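**1/** I finished my year of walking to work on Monday. 365 days was the plan, and in the end I have 367 entries in the notebook, because two times I wrote the morning and the evening as separate days by mistake. I left it like this. Some people asked me to write how it was, so I make a small thread.

**2/** First, the rule. I did not have to walk to the office every day, only to walk the same distance. On Sundays and holidays I walked to the Hirport market and back. When I had fever in October, I walked in the corridor of my building, very slowly, with a scarf. My neighbor thought I lost my keys.

**3/** Why I started: the Claltgate bus changed its route and I was angry. I wanted to write a letter to the company. I wrote it, it was two pages, and then I walked home and I was less angry. The letter is still in my drawer.

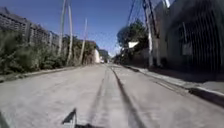 **4/** The shoes. Everybody asks about the shoes. I used two pairs in one year. The first pair was expensive, and the heel was finished before spring. The second pair I bought from Mr. Hutchins (Ezekiel Hutchins, he has the repair shop behind the bakery on Hnatiuk street). Somebody had left them there and never came back. He put new soles and they are still good. I paid less than for a dinner.

**5/** He also taught me to tie the laces differently, with one more loop near the ankle. For thirty years I tied my shoes wrong and my mother let me do it.

**6/** I read many advices that you should listen to podcasts or learn a language when you walk. I tried this for five weeks. I learned how to order soup in Portuguese. After that I stopped, because I noticed I arrived at the office already tired of voices. Now I listen to nothing and I think about small things, for example what to cook.

**7/** About weight, because this is the second question: I lost a little, then it came back in winter, then I lost it again. My doctor was more interested in how I sleep. I sleep much better. Before, I was looking at the ceiling at 2 in the morning, and now I usually don't see this hour.
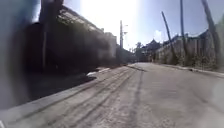 **8/** The heat was harder for me than the cold. In cold weather you put one more sweater and you go. In summer I had to leave home at six, and I planned the way home by the shadows of the buildings. On a wide road like this one you want the sidewalk on the left, where the tall side gives a deep shadow. The other thing is dust: I carry a second shirt in a plastic bag, and I change it before the first meeting.

**9/** Somebody wrote to me, "but you lose so much time." It is true. It was 50 minutes in one direction, and the bus was 25 when it came. I can't say that I used the extra minutes for something important. I knew by name three dogs and one parrot, this is my result.

**10/** Money: I kept the bus money in an envelope. I did not touch it until the end, and after some birthday presents I had 160 left. I spent it on a good rain jacket from Inine. Of course since then it has not rained.

**11/** What I would do differently: cut the nails more often (sorry, but it is important). Not carry the laptop every day. Eat something before leaving, even half a banana. And write more in the notebook, because many pages say only "walked, windy" and now I would like to know what else happened on these days.

**12/** Tuesday I took the bus, to see how it feels. I had a seat near the window. It was comfortable and I was a bit bored, and I got off two stops before.

**13/** If somebody wants the way to tie the laces, write me and I will try to draw it. I draw badly.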